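Workshop Tips: Sorting Salvaged Panel Parts

Old control panels give up a lot of usable switchgear, and most of it ends up in one ice cream tub where nobody can find anything. The method below is the one Godfrey Mwakyusa set up for the Bakilana workshop in October. It suits anyone with a bench, a few plastic bins and a mixed lot of pushbuttons, mushroom heads and breakers.

Start with bins, one colour to a category. Labels fall off in an oily shop and bin colours don't. Keep pushbuttons in red and breakers or other white modules in light blue. Set the bins hard against the front of the work surface so a part travels the shortest possible distance. A short length of belt conveyor makes a good sorting surface if you have one, as the side rail stops round parts rolling off. 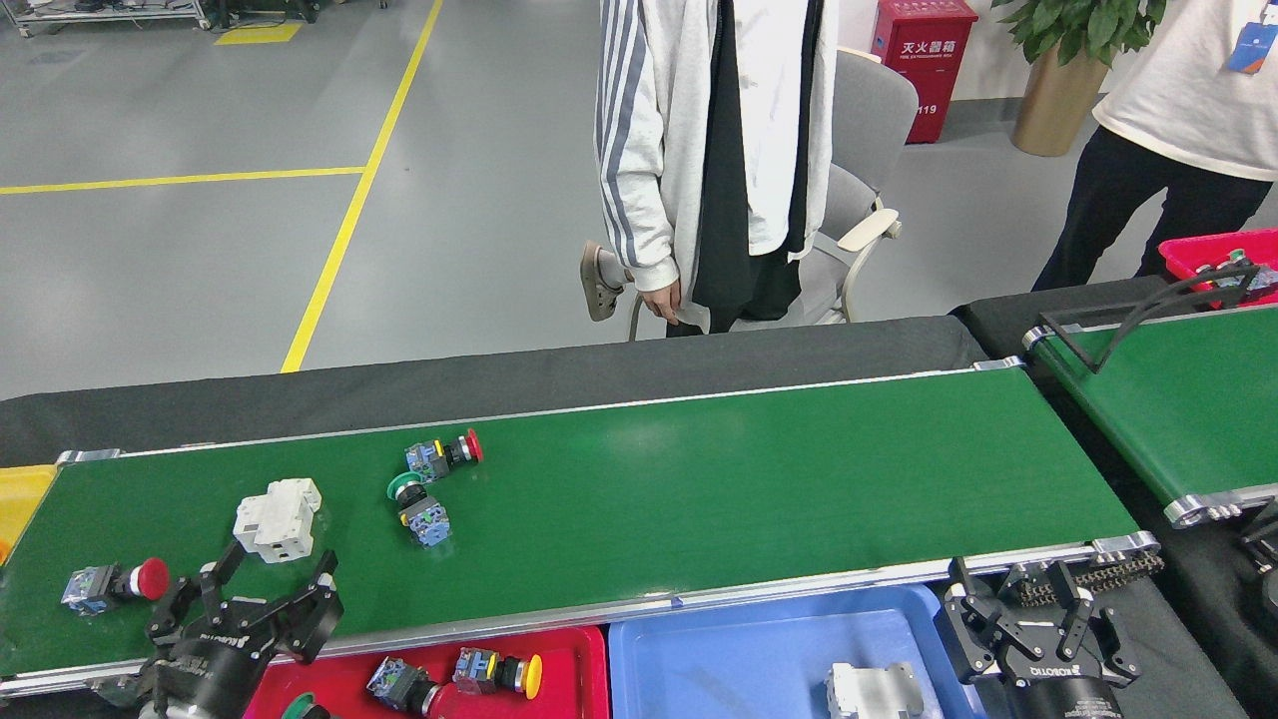

Gruster Workshop Notes, Issue 14, p. 30

Spread the parts in a single layer before picking. Heaped parts hide each other, and contact blocks catch on one another's terminals. Leave a hand's width between items where you can.

Sort by function first and cap colour second. A red mushroom head and a flat green button may use the same contact block, so both go in the pushbutton bin on the first pass. Split them by colour on the second pass, when the quantities are known. Jabari Rweyemamu does it the other way round and ends up with 12 tubs, most of them holding two parts.

Pick a button up by the body or collar. Pulling on the cap of an old unit can separate it from the block, and the spring is small and hard to recover from a concrete floor.

Keep the strip behind the belt for parts awaiting a decision: cracked collars, odd threads, missing screws. Clear it at the end of each batch.
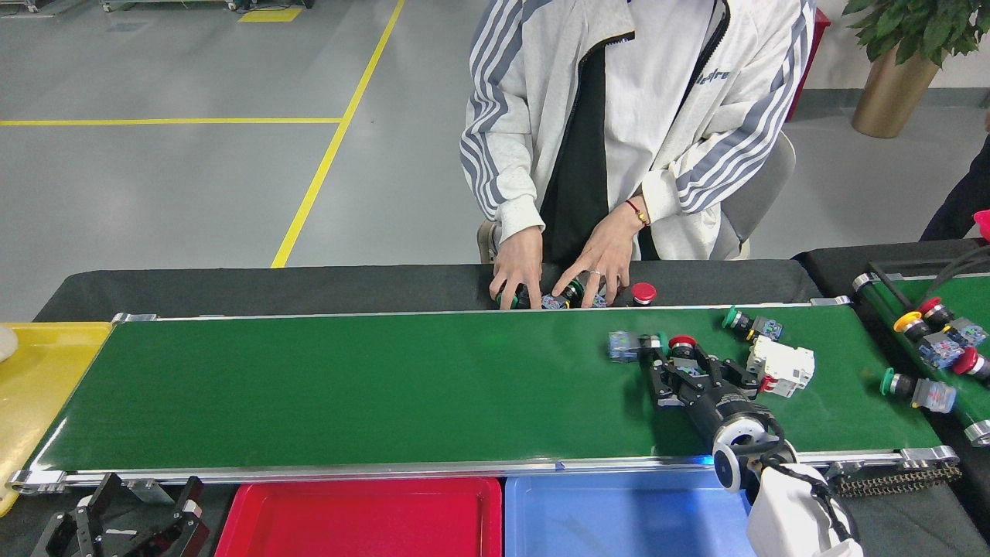

Should contact blocks be taken off the buttons before storage?
Leave them on if the pair works and the terminals are clean. Take them off if the block is damaged or if you store by contact type, and bag the loose blocks separately.

Testing comes after sorting. Isolated parts only, multimeter on continuity, and work each button 12 times. A normally open contact should read open at rest and closed when pressed; a normally closed contact does the reverse. Any flicker in the reading and the block goes to scrap. Latching mushroom heads need a further check - press, confirm the contact stays changed over, then release by twist or pull according to type.
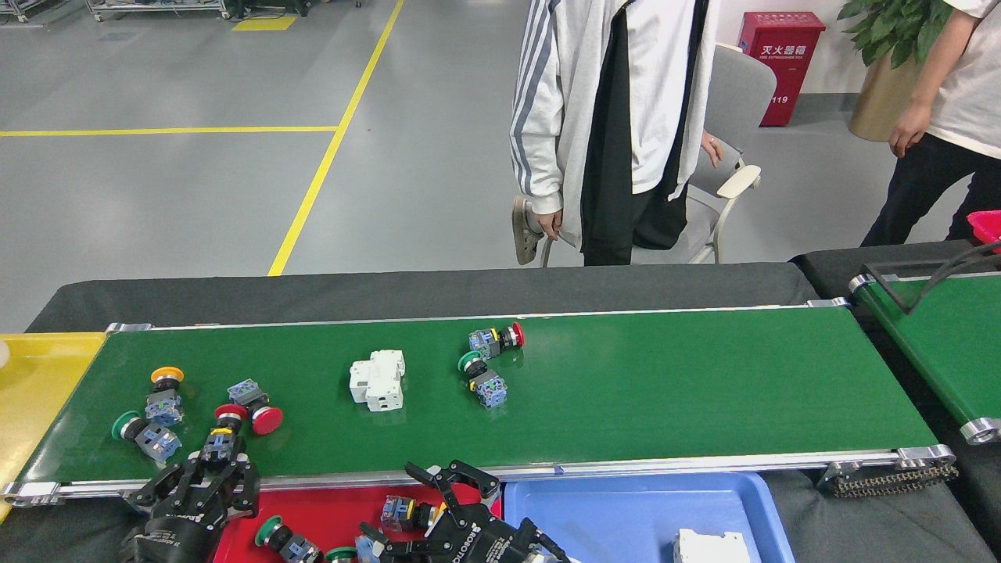 Breakers can't be proved with a multimeter. Continuity shows that the contacts close and tells you nothing about the trip curve. Keep used ones for training boards and mock-ups, mark them as such, and buy new for live work.

Wipe housings with a dry cloth or a lightly damp one. Solvent clouds clear plastic and can craze coloured caps. Store finished bins with lids on, away from the grinder - metal dust gets into contacts quickly. Skilley lids fit the Menditz shallow bins if the rear lip is filed back 2 mm.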